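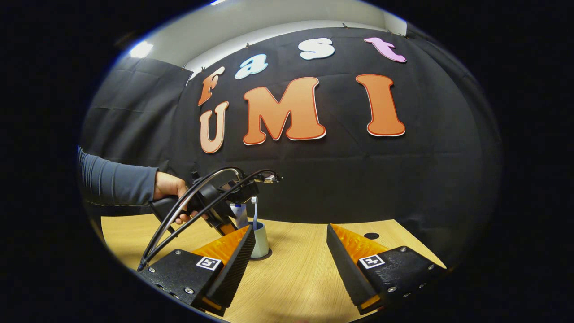
The data collection group at Ordale spends most of its working day at tables. Its task is to supply the examples from which a manipulation model learns, and according to the group's lead, who spoke to this bulletin in August, the work has more in common with a well-run teaching laboratory than with a factory.

"We are asked a great deal about the model and very little about the table," the lead said. "Yet the model only ever knows what was done at the table. If the people recording are careless, the model will be careless in the same way."

The group records its demonstrations with hand-held grippers. An operator holds the device, carries out a household task with it, and the recording is later converted into a sequence of movements that an arm can follow. No arm is needed during the session itself. The lead described this as the principal reason for adopting the method, as it allows recording to continue while the arms are in use elsewhere in the building.

The current programme, known internally as Mekonnen, concerns small objects found in bathrooms and kitchens. Toothbrushes, cups and small packages feature heavily. Asked why such plain items had been chosen, the lead replied that they were difficult in ways that suited the purpose.

"A toothbrush in a cup leans. It turns when it is touched, and the cup moves if the brush is pulled at an angle. A person corrects for all of that without thinking. We want the correction in the data, so we ask operators to work at a natural pace and to let small errors stand, provided they recover from them."

The target for each task is 2,000 accepted demonstrations. Operators record in blocks of 20, after which the objects are moved and the table is set out again. The lead was firm on this point. In an earlier trial the objects had been left in nearly the same place for a whole morning, and the resulting model performed well only when the cup stood where it had always stood. The whole set was withdrawn and recorded again.

The fiducial markers on the gripper fingers receive particular attention. They allow the software to work out how far the fingers are open at each moment, and a marker that is scratched or covered by a sleeve can spoil an otherwise sound recording. Operators wipe the markers at the start of each block and report any damage on a paper form, a practice the lead intends to keep.

"I have been offered several electronic systems for this," the lead said. "The form is filled in. The systems were not."

Review is carried out separately. Each recording is watched by 2 members of staff who did not make it, and both must accept it before it enters the set. Disagreements are common, chiefly over grasps that slip slightly and then hold. The group keeps these in a folder of their own and discusses them with Fulteck, the partner responsible for training, which has asked for more of them in the next delivery.

On the matter of operator welfare, the lead acknowledged that the work is repetitive and tiring for the wrist. Shifts were shortened earlier in the year, and operators now change tasks at eleven in the morning and again at three. A lighter handle is under discussion with the supplier, Vastex, although no date has been agreed.

The next stage will introduce tasks requiring both hands, beginning with opening small packages. The lead expects progress to be slower, as each hand must be tracked in relation to the other and a fault in either recording means that both are lost. Two operators have begun practising the tasks, and their recordings are not yet being counted towards the set.

"We shall start counting when the reviewers stop arguing about them," the lead said. "At present they argue about nearly every one."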